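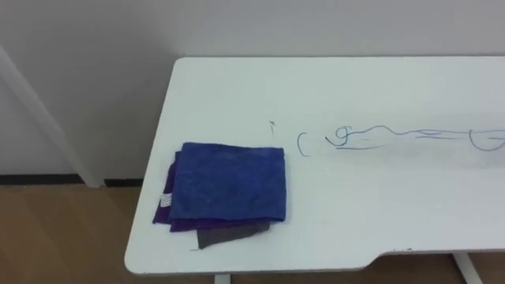
The White Table and the Cloths

Folded cloths on the left, blue on top, then purple, then gray. On the right is a long drawing in blue marker, with some gray smudges around it.

Welcome to the gallery page of the Jadano drawing room. This page is for the tables on which we draw and for the things we use to clean them. Many visitors of our site have asked how it is possible to draw directly on the furniture, and if the tables do not become ugly after one season. I will try to answer with the notes below. The page was last changed in December 2024.

The drawing room is on the upper floor, above the framing shop Pirzada, and you enter by the side stairs. We have a group for children in the afternoon and a group for adults in the evening. Both groups use the same tables and the same markers. Paper is also available, but most people prefer to start on the table, and only later they take a sheet.

About the drawing

The blue lines begin at their left end with a small curve, like the bracket which opens in a sentence. After it comes a little loop, and I read it as a letter g, but other people see a snail. Then two wavy lines go to the right, one over the other, and they stay more or less parallel.

We call this kind of drawing "the river", and it is our usual warm-up. You put the marker down and you go across the table with the hand relaxed, without stopping to correct. Then you go again, close to the first line, and you try to follow its waves. It sounds very easy. Adults usually find it more difficult than children do, as they slow down at every wave and the line begins to shake.

Emilian Ene, who teaches the evening group, likes to do the river with the left hand first. I have tried this for 13 weeks and my left hand is still bad, but my right hand became much lighter. He also asks that people stand up for this exercise. When you sit, you draw from the wrist, and the line becomes short and tight.

About the smudges

Gray smudges are the normal life of a table like ours. The marker gives color when it is fresh, but when you wipe it with a cloth that is already used, a thin gray cloud stays behind. You can draw over it without any problem. For a cleaner result you need a second wipe with another cloth, slightly damp, and after this a dry one.

In the first year we bought a strong cleaning liquid named Rerkov. It took away the gray very well, but the smell was heavy and the evening group complained, so now the bottle is used only at the end of the season, with the windows open. For all other days we use warm water with one drop of dish soap. Please do not bring kitchen sponges with a rough green side. One of the older tables has scratches from such a sponge, and the ink goes inside them and does not come out anymore.

If a line was left for a long time and it does not want to go away, draw over it with a fresh marker of the same kind and wipe immediately. The new ink softens the old one. I did not believe this when I first read it, but it works on our tables in most cases.

About the cloths

The blue one looks like a microfiber towel, with a soft and slightly spotted surface. The purple one under it is wider and has a small white tag on the left edge. Of the gray one you see only a dark corner.

We fold our cloths and put them on the table before the group comes. Folding is useful also for the cleaning itself: a folded cloth has several clean sides, and you can turn it to the next one when the first is full of ink. If you take the cloth as a ball in the hand, you use all the sides together and you only move the color from one place to another.

For washing, the cloths go at a low temperature, without softener. The softener leaves something on the fibers and then the cloth slides over the ink and does not take it. We also wash them separately from the painting aprons. This we learned in April, when everything in one load came out with small pieces of dry acrylic, and I spent an evening picking them out with my fingers.

The colors of the cloths have no special meaning in our room. There was a plan once to use one color for wet and another for dry, and a paper with the rules was hanging near the sink. The children did not read it, and the adults read it and forgot. Now we just feel with the hand.

About the table

The top is white and flat, and the corner is rounded. I like the rounded corners very much, for the reason that people walk quickly between the tables when they want to see what others are drawing. Before these tables we had old school desks, and I still remember with my hip where their corners were.

White is a good color for drawing, but in the evening it can be tiring for the eyes under a strong lamp. If you feel this, please turn the nearest lamp to the wall. It is allowed to move the lamps, only put them back when you finish.

If you want to come

A single visit is for two hours and you do not need to bring anything. Markers, cloths and paper are included. Groups are limited to 6 people, so please write to us before you come, especially if you want a place in the evening. Clothes which can get a little ink are recommended, mostly for the sleeves.

You may leave your drawing on the table after the lesson if you wish, but the next group is free to wipe it or to continue it. If you want to keep it, take a photo before you go home.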